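## Getting a parade costume clean and put away

The Karnunham street parade leaves most outfits smelling of smoke, sugar and sweat. Deal with yours the next morning, before the stains set.

Empty the pockets and take off anything pinned or clipped on. Shake the costume outside to get rid of confetti. Paper confetti bleeds color when it gets damp, so go over the seams with a lint roller before any water touches the fabric.

Turn sequined and beaded pieces inside out and soak them in cool water with a capful of mild detergent for 30 minutes. Don't wring them. Press the water out in a towel and dry them flat, away from direct sun.
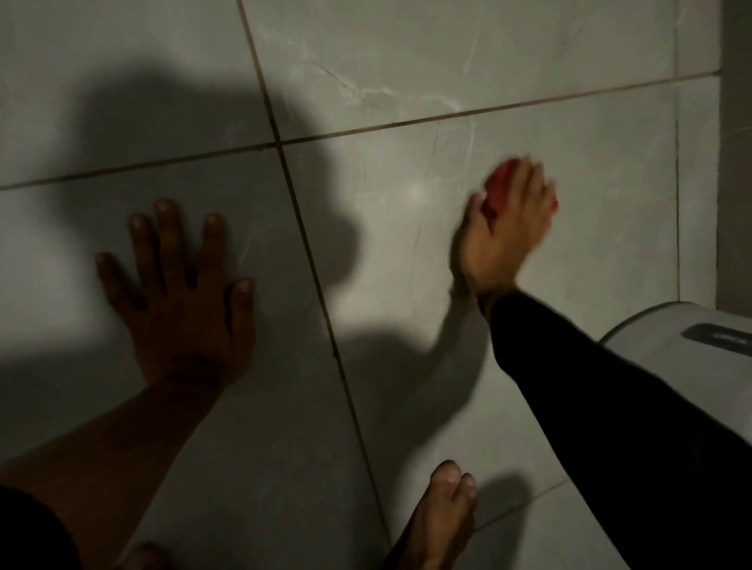 Feathers shouldn't be soaked at all. Wipe each one from the base to the tip with a damp cloth, then use a hair dryer on the cool setting. Bent quills straighten over steam from a kettle. Hold them well above the spout and keep your fingers out of the way.

For face paint on collars, work in dish soap with an old toothbrush, wait 18 minutes or so long as it takes to have a coffee, and rinse from the back. Oil-based paint usually needs 2 rounds.

Sashes can be ironed under a pillowcase. Skip the parts with glued trim.

Store everything in a cotton bag, with tissue in the sleeves. Plastic traps moisture. Headpieces go in a hat box on the top shelf, and glue repairs are easier done now than in February.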